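How to measure and mark a club time trial course
Edildale Runners, coaching pages
Posted 28 November 2018

A time trial is only useful if the distance is the same each time. It also helps if the distance is right. Most clubs start with a watch reading and a lamp post, and that will do for a term or two, but sooner or later somebody runs a personal best on it and wants to know whether it counts. This page sets out how we measured our own 2,000 metre course on the paths at Trurnden and how we mark it on the night. The method will work on any park path or quiet lane. It won't give you a certified course, and you should not enter the times anywhere that asks for one.

What you will need

A measuring wheel. We use a Plisent wheel with a counter that reads in whole metres. Builders' merchants and hire shops have similar ones.
A steel tape, 30 metres or longer, for checking the wheel.
Chalk, and coloured tape for the flat hard surfaces where chalk rubs off.
A notebook and pencil. Pens stop working in the rain.
A second person.
A bicycle is not needed for a course this short.

Choosing the route

Look for a path with few junctions and no road crossings. A loop is easier to manage than an out-and-back, because runners don't meet each other head on, but an out-and-back gives a fairer result on a windy night. Ours is a lollipop shape: a straight of 115 metres from the gate, a large loop that we run twice, and the same straight back to the finish.

Walk the whole thing at the time of day you intend to use it. A path that is empty at ten in the morning may be full of dogs at seven in the evening. Look for low branches, raised tree roots, loose drain covers and anything that will be under leaves by late autumn. If the path floods, find out where. You can move a start line but you can't move a puddle.

Check who owns the land and ask before you mark anything. Our local council was happy with chalk and with removable tape but did not want paint or nails. We got this in an email and keep a copy with the course notes.

Avoid a start on a bend. Runners bunch to the inside and the ones on the outside have further to go. A straight of fifty metres or so before the first turn is enough to spread a small field.

Checking the wheel

Do this every time, even if the wheel was right last month. The tread picks up mud, which makes the wheel larger, and a larger wheel reads short.

Lay the steel tape on a hard, level surface and chalk a line at zero and another at 30 metres. Pull the tape tight but don't stretch it. Set the wheel to zero with the mark on its rim touching the first line, then walk it along the tape at an ordinary pace. Stop when the rim mark is level with the second line and note the reading. Do it four times. If the counter only gives whole metres, use the marks on the rim to read the rest.

If the average comes out at 30 metres you have nothing to correct. If it reads 29.8, the wheel is reading short and you will need to multiply every reading by 30 divided by 29.8. Write the correction at the top of the page before you start.

Measuring the course

Measure the shortest line a runner could take without leaving the path. Most mistakes are made at this stage. People tend to push the wheel down the middle of the path because it is comfortable, and the course then comes out too short, since every runner will cut the bends. On a curve, keep the wheel 30 centimetres from the inside edge. Where the path bends one way and then the other, go straight across from one inside edge to the next.

One person pushes and watches the line. The other walks a few steps ahead, moves twigs, warns cyclists and writes down the readings. Take a reading at anything permanent: a bench, a bin, a gatepost, the corner of a wall. You will be glad of these later when a chalk line has washed away and you want to find the place again.

Measure the whole course twice, on the same day if you can. The two results should agree to within 2 metres. If they don't, look at the readings for each section and you will usually find one where they part company. Ours differed at the long left-hand bend, where the path edge is ragged and we had chosen a different line the second time. We measured that section again and used the longer line.

Use the measurement that makes the course longer. A runner who has gone slightly over the distance has still run it.

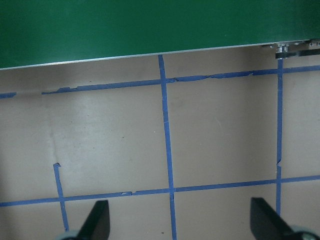 Marking the lines comes next, and it is worth doing properly the first time. On tarmac, chalk will last an evening if it stays dry. On smooth ground, or wherever a line has to survive a lot of feet, tape is better. Pick a colour that doesn't occur naturally on the path. Blue like the strips in the photo is a good choice, and it stands out in torchlight better than we expected. White gets mistaken for old paint and brown disappears under leaves. Brush the surface first, press the tape down with the side of your shoe and fold one end under so that you have something to pull when you take it up.

Put the start line square across the path. Use the edge of a paving slab or a long straight stick to get it right. Mark the finish in the same way, with a second line two metres beyond it so that people run through and don't pull up early. If your start and finish are close together, put a letter beside each. We have had a sprint finish to the wrong line.

Halfway marks are useful but not essential. We mark every 500 metres with a short stroke on the left-hand side of the path. Anything more and the runners spend the evening looking at their feet.

Recording the course

Write up your notes the same day. Ours fill one side of paper and contain the following:

The name and number of the course.
A sketch map, with north marked.
The start and finish positions, each given as a distance from two permanent objects.
The wheel check readings and the correction used.
Both full measurements.
Any section where the line was a matter of opinion.

Two distances for each line are needed so that you can find it again by swinging a tape from each object and seeing where they meet. One distance only tells you that the line is somewhere on a circle. Take a photograph of each line with one of its objects in view and keep it with the sheet.

If the path is resurfaced, widened or fenced, measure again and give the course a new number. Don't carry old course records over to it.

Setting up on the night

Allow forty minutes. One person walks the route in the running direction with a torch, clearing sticks and checking marks. Another lays out cones at the junctions. If there is a turn that could be missed, put a marshal on it. An arrow on the ground is no good in the dark when there are six people in front of you.

We keep our field to 52 runners. The path is narrow, and above that number the first bend becomes a shoving match. If more than that turn up, split them into two waves by expected time and send the slower wave first. Leave enough of a gap that the faster runners don't catch them on the first lap of the loop.

Read out the rules at the start. Ours are: keep left, give way to everyone who isn't in the time trial, no headphones, and tell the finish if you drop out. Point out which way the loop goes. Say how many laps, then say it again.

Timing

A stopwatch with a lap memory and a sheet of paper is enough for a small group. One person presses the button as each runner crosses the line and the other writes the names in order. Keep the two jobs apart. Keep the runners in order after the finish too, by walking them down a short channel of cones until their names have been taken.

We moved to Shim last season, a timing program that runs on a phone. You press the screen at each finish and add the names afterwards. It saves copying out, but we still keep a paper list of names in finishing order. Phones go flat in the cold. If you use one, carry it in an inside pocket until the start and have a stopwatch running alongside.

Round times up to the next full second. Post them with the course number, the weather and the state of the path, as a time from a dry evening in June can't be compared with one from a wet night in December without knowing that.

Common problems

The watches disagree with the course. They will. GPS loses distance under trees and on tight bends, and our runners' watches have shown anything from slightly under to well over. Explain how the course was measured and leave it there.

The course seems slow. Check that the cones are on the edge of the path and haven't been set out wide of it. One cone in the wrong place on each lap adds up over an evening.

A line has gone. Find it again from your two distances. Don't guess from memory, and don't use last month's faint chalk unless you have checked that it's yours.

Clearing up

Lift all tape the same night, while it still comes away in one piece. Count the cones back into the bag. Chalk can be left for the rain.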